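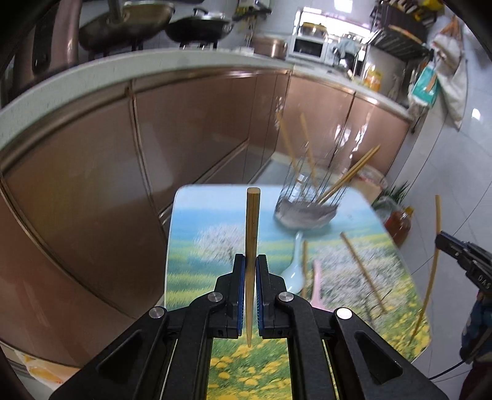

立在玻璃杯里的木筷，杯前为白色瓷汤匙，桌面印有花树与田野。

杯装筷

搜索本站 输入词条名 搜索

杯装筷，又称杯插筷、玻璃杯筷筒，指把日常使用的筷子竖直或斜着插在饮水杯中、长期放在餐桌上的家庭存放方式。严格来说，它算不上一种器具，只是一只杯子改了行。由于改行时通常没有任何仪式，多数家庭说不清自己的杯装筷始于何时，只记得有一天想喝水，发现少了一只杯子。

名称

各地叫法不一。较正式的写法为“杯装筷”，见于家居收纳类读物；口语中多直接说“筷子在杯子里”，把地点当成名称使用。与之相对的“筷筒”“筷笼”专指为筷子制作的容器，一般底部有孔，背后有挂钩，价格低廉，购置者众多，最后常被用来装剪刀、皮筋和过期的优惠券。

构成

杯装筷由杯、筷、桌三部分组成，缺一则另有词条。

杯子以透明玻璃杯最常见，有直壁的，也有外壁带竖纹的。竖纹杯握起来不易打滑，插筷之后这一优点便没有了用处，但也不碍事。杯子过矮，筷子的重心就会高出杯口，拿走一侧的筷子时，整只杯子有向另一侧行礼的倾向。杯子过高，则取短筷时须用两指深入，姿态近于钓鱼。

筷子多为木筷或竹筷。常见木筷一头较粗，截面方正，另一头渐细，供夹取食物。插放时哪一头朝上，家庭内部往往存在两派。主张细头朝上的一派认为，入口的部分不该泡在杯底；主张粗头朝上的一派认为，手碰的部分才该露在外面。两派的理由都与卫生有关，因此谁也说服不了谁，结果一般由最后洗碗的人决定。

桌子的作用常被低估。筷子离开杯子以后，绝大部分时间是躺在桌上的，有的横着，有的斜着，有的搭在汤匙旁边。研究者所说的“在筒率”，即某一时刻杯中筷子占全部筷子的比例，在饭前摆桌时最低，在客人到来前十分钟最高。

成双问题

筷子以双计，杯子却按根收纳，这是杯装筷的基本矛盾。一双筷子进入杯中，彼此的婚姻关系即告中止；再拿出来时，谁和谁在一起全凭手气。若家中筷子式样统一，这一矛盾不易察觉；若先后添置过几批，则会出现一长一短、一深一浅的组合，用餐者通常在夹到第一口菜时才发现。

家政作者莱奥卡迪娅·卡乔罗夫斯基（Leokadia Kaczorowski）在《桌上的杯子》一书中记录过200户人家的餐桌，把配对习惯归为3类：先挑后用、先用后换，以及从不看。她对第三类着墨最多，并承认自己属于这一类。书中还提出“孤筷”一词，指同伴已经断裂、遗失或被拿去搅油漆而仍留在杯中的单根筷子。孤筷极少被丢弃，主人相信另一根迟早会回来。按该书的说法，有一根孤筷在杯中等了8年，最后用来撑了窗户。

孤筷的其他用途包括：疏通瓶口、试油温、在花盆里插洞、给番茄苗做支架，以及够取滚到冰箱底下的东西。完成上述任务后，有的会被洗净放回杯中。这一环节是否应当告知家人，文献未有定论。

与汤匙的关系

汤匙与筷子同桌，却很少同杯。瓷汤匙柄短而头重，插入玻璃杯后会发出使人紧张的声音，所以多半平放在杯子附近。塑料匙轻一些，颜色也往往鲜艳，常见于有孩子或曾经有孩子的家庭；孩子长大以后，塑料匙仍留在桌上，由大人用来舀糖。卡乔罗夫斯基把这些散放在杯子四周的餐具统称为“外围”，认为外围的范围会随着时间缓慢扩大，直到碰上酱油瓶为止。

在兼作备菜台的餐桌上，外围还会继续延伸，接纳油瓶、调料、带盖的塑料盒以及一把还没决定切不切的葱。此时杯装筷实际上处于厨房与饭厅之间，归谁收拾也相应地变得含糊。

桌面

杯装筷多见于表面光亮、便于擦拭的餐桌，其中印花桌面自成一格。印花以风景为主，题材相当稳定：远处是天，中间是草地，近处有花，花旁边必有一棵开得过分的树。画面四季如春，菜汤洒上去也看不出季节变化。有的桌面四角做成圆角，沿边留一道浅色窄边，使整张风景像一只很大的托盘。

印花桌面的优点是耐看，更确切地说是耐脏。一粒米掉进白花丛里，可以安然度过整个下午。缺点同样出于此：浅色木筷搁在黄绿相间的田野上，颜色相近，匆忙时容易漏收。商家对此有过改进，Caritz牌曾推出纯灰色桌面，宣传重点是“什么都看得见”，销路因此受到影响。
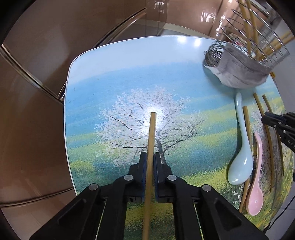 光亮的表面还会反光。坐在背光一侧的人看到的是花，坐在对面的人看到的是灯。老一辈在挑选座位时会把这一点考虑进去，年轻人则大多只考虑插座。

印花的方向也有讲究。风景只有一个正面，天在一头，地在另一头，于是一桌人当中总有几位是倒着看树的。有的家庭默认长辈坐在“地”的那一头，抬眼可见远方；有的家庭从未注意过，搬家时才发现多年来一直把天空对着墙。

保养

一般建议如下。杯底不应长期积水，洗好的筷子控干后再插入。杯子本身每周至少清洗一次；许多人每天洗筷子，却把杯子看作家具，擦灰即可。木筷表面起毛、开裂或有霉点时应当更换，不宜以“还能用”为由降级为炒菜筷，因为炒菜筷也是用来碰食物的。

更换周期说法不一。餐具商Zadent在产品说明中写作半年，卡乔罗夫斯基在书中主张看状况而不看日历，普通家庭则采用第三种标准，即等到超市打折。新筷买回后常与旧筷同插一杯，以示过渡，过渡期长短不限。

替代产品

市面上针对杯装筷的替代品并不少。较有名的是Lappalainen分格筷架，共有5格，每格一双，六口之家购买前须慎重。该产品在六月的一次家居展上获得过好评，评语称其“让每双筷子都有归处”。使用者的反馈则比较朴素：前两天很整齐，第三天开始有人往格子里插笔。

另有带盖的横式筷盒，防尘效果好，打开需要两只手。吃饭时手里一般已经端着碗，因此盒盖通常保持打开，防尘效果随之与杯子持平。

生活论坛Netgate的餐厨版长期设有“你家筷子放哪儿”的讨论串，参与者分享过抽屉、挂袋、花瓶、笔筒和奶粉罐等方案。讨论串中争论最久的一条，是花瓶里的筷子算不算杯装筷。反方认为花瓶不是杯，正方贴出了自家用花瓶喝水的经历，此后反方未再回复。

礼俗

杯中插筷不涉及禁忌，饭碗中竖插筷子则涉及，两者不可混为一谈。把筷子直立插在盛满的米饭里，因形似祭祀供奉，在许多地方被视为失礼。儿童初学用筷时常把这条规矩记反，饭后反而不敢把筷子插回杯子，家长解释起来颇费口舌。

客人来访时，主人是直接把杯子推过去请客人自取，还是事先配好成双摆在碗边，可以大致看出交情的深浅。自取的一方更为亲近，也更有可能拿到一长一短。

参见

筷筒；筷架；公筷；汤匙；餐桌；孤筷

本条目最后修订于2024年3月5日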